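Writing for Publication, evening group
Session 4: Living with your revisions

Hello again, everyone, and well done for getting this far. Last week we talked about first drafts and how to finish one, and several of you stayed behind to ask what on earth you are meant to do with the thing afterwards. So tonight is all about revising, and I'm going to be a bit bossy about the order you do it in.

Please read the whole book through once before you change a word. I know, I know – your fingers will itch. Keep a notebook beside you and write down only the big worries: a chapter that drags, a sister who vanishes halfway, a quarrel that comes from nowhere. Spelling can wait until much later. When I revised my second novel, Clukwood, I spent most of a spring polishing an opening chapter of 2,000 words and then cut it, every line, and I still feel a little sore when I think of it. 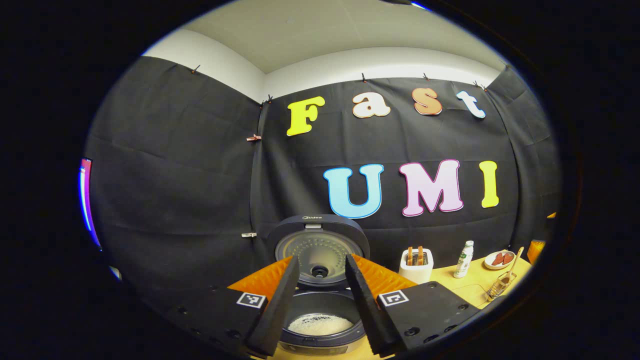

Notes by Ekaette Bako | Handout 4, fiction strand

Once you have your list of worries, sort it by size. Anything that touches the plot comes first, then whole scenes, then paragraphs, and only at the very end single words. Efe Tijani's story in your reader (page 19) is a lovely one to practise on, as we have both her early version and the printed one. Look at what happens to the bus journey. In the early version it runs to 1,268 words, and in the printed one it is a single sentence, and I don't think you miss it for a moment.

A word about other readers. Choose two at most, and tell them what you want to know. "Did you guess about the uncle?" will get you a far more useful reply than "What did you think?", which mostly gets you "It was nice". Musa and Somtochukwu have kindly agreed to swap chapters in front of us next time, so do be gentle with them!

For next Monday:
Bring one scene you are unsure of, printed, with wide margins.
Read the first two letters in the Zovari extract – the rest if you have time.
Write down the one thing your main character wants in that scene. A short line will do.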